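Towels, again

Wednesday, laundry's done, I have until the dryer buzzes on the second load so this is going to be quick and probably full of mistakes.

A few of you wrote after the last post asking how I fold towels now that we've moved. Shirley Ashworth wanted to know if I'm still doing the rolls. No. Gave up on the rolls in December. They look great on a hotel shelf and at our place they came undone every time anybody pulled one from the bottom, so one towel out meant a pile on the bathroom floor. I stuck with it way too long out of pure stubbornness.

So. Flat folding. Back to what my mother did, more or less, with one change I'll get to.

First thing is space. I used to fold on the couch arm, or standing up with the towel tucked under my chin (still do with washcloths, don't judge). Chin folding is fine for small stuff. With a bath towel you get one long side and one short side and then you wonder why the stack leans. You want something wide and flat and soft, with a sheet over it, big enough that the whole towel can lie down and you can see all of it at once. Green sheet in my case, an old one, washed so many times it doesn't grab at the terry anymore. Flannel is terrible for this. Flannel holds on to the towel and you end up dragging the sheet along with you.

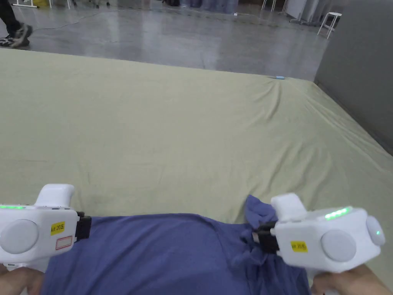

Anyway, the steps. They're not complicated.

Lay it down the long way, side to side in front of you. Take hold near both ends and pull it straight. Not hard, just enough that the middle stops bunching. I used to skip this and go right to folding and that's where all my lumps came from. You fold a wrinkle in half and now it's two wrinkles.

Then smooth from the middle out. Flat hand, not fingertips. Fingertips leave little tracks in the pile, no idea if anyone else is bothered by that. I am.

Then long edge to long edge. Half, so it's a long strip. If the edges don't meet, don't fix it by tugging on one corner, open the whole thing up and go again. Takes a few seconds. Tugging a corner pulls the towel crooked and you'll be chasing it all the way to the last fold.

Then thirds. This is the change. My mother did halves and halves again and her towels came out sort of square and thick, with a fat side where all the folds pile up. Do 3 and the ends get tucked inside, and you have one nice round edge to face the front of the shelf. Salma Naciri showed me this years ago in her kitchen while we were supposed to be making dinner and I didn't pay attention. Sorry Salma. You were right.

The short version for anyone who scrolled:

pull straight
smooth from the middle
long edges together
thirds
round side out

OK now the sheet problem, which is the other thing people ask about. If you fold on a sheet the sheet moves. It creeps. You do four or five towels and suddenly there are big diagonal creases running off into one corner and everything you lay down picks up a slant. I tried clips, I tried those elastic corner straps (Itolau makes some, I bought a pack, one snapped the first day, maybe I had a bad one). What works is boring. Stop and pull the sheet flat again. Every few towels. That's all I have.

Kenneth Magbanua says use a yoga mat under it. I tried that too and the mat smells like a yoga mat and then so do the towels. Maybe a new mat would be better. Not buying one to find out.

Also – move your junk off the sheet before you start. I leave things on there constantly. Socks, a phone charger, whatever was in a pocket. Then something small is sitting off at the far edge, the fabric hitches up around it, and I spend five minutes blaming the towel.

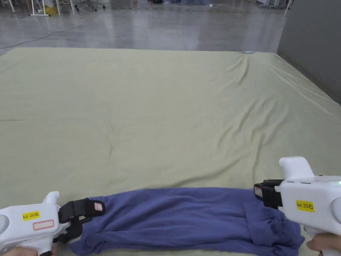
About the bunched ends. Every towel I own has one end that misbehaves. I think it's the woven band, the flat part without the loops, it shrinks differently from the rest after a few hot washes and then that end pulls in and goes wavy. The cheaper the towel the worse it gets, is my expereince, although I have one nice one that does it as bad as any. You can sort of steam it out. I don't. I fold that end in first so it's hidden inside, and the good end goes over the top. From the shelf you'd never know.

If it doubles over on you while you're laying it out, lift that end completely off the sheet and put it back down. Don't try to push it flat. Pushing moves the lump along about an inch and leaves it there.

Colors. Somebody, I think it was Chaimae Nasr, asked if I sort by color on the shelf. I do not. I sort by who is likely to grab it. Good towels up top where the kids can't reach without a chair, old ones at arm height, dog towels on the bottom. The dog has better towels than I had in college. I do like a blue one against the green sheet though, you can see the edges clearly and that honestly makes it go quicker. White on a white sheet is miserable. If you're folding white, put something dark down first.

Softener – no. I know, I know. It makes them feel lovely and then they won't dry a plate, let alone a person. I quit using it and it took a few washes before I noticed the difference. Half a cup of white vinegar in the rinse now and then. The smell goes away in the dryer. Mostly.

And don't fold them warm and shove them in a closed cabinet. I did that all last winter and everything had that smell, the damp basement smell, and I blamed the machine and then the pipes. Let them sit out a bit first. Thick ones specially. The middle of a thick towel lies to you, it feels dry on top and there's still damp in the seams.

What else. Hand towels, same thing but skip the long fold and just go thirds and then in half. Washcloths, half and half and done, toss them in the basket, life is short. Bath mats I don't fold at all. They go over the side of the tub and anyone who wants to fold a bath mat is welcome to come to my house and do it. Beach towels get the bath towel fold plus one more at the end, and then they don't fit the shelf anyway so they live in the hall closet with the fitted sheets. Don't ask about the fitted sheets. There's a post about that somewhere from the old apartment and I stand by very little of it.

Abdelilah Filali wrote that he folds everything straight out of the dryer, standing up, in the laundry room, and never carries a basket anywhere. I admire this. I need to sit down at some point. My system is carry it all through, dump it, walk away, feel bad, come back after dinner and do the whole lot with something on in the background. It's slower but they do get folded, usually the same night.

I'll do a post on the shelf next since the stacks are leaning again and I think it's the shelf this time and not me. One bracket sits a hair lower than the other. Need to borrow a level.

There's the buzzer. If you have a trick for the wavy end that doesn't involve an iron leave it in the comments, I read them all even when I'm slow answering. And Shirley, your casserole dish is still here, it's clean, come get it.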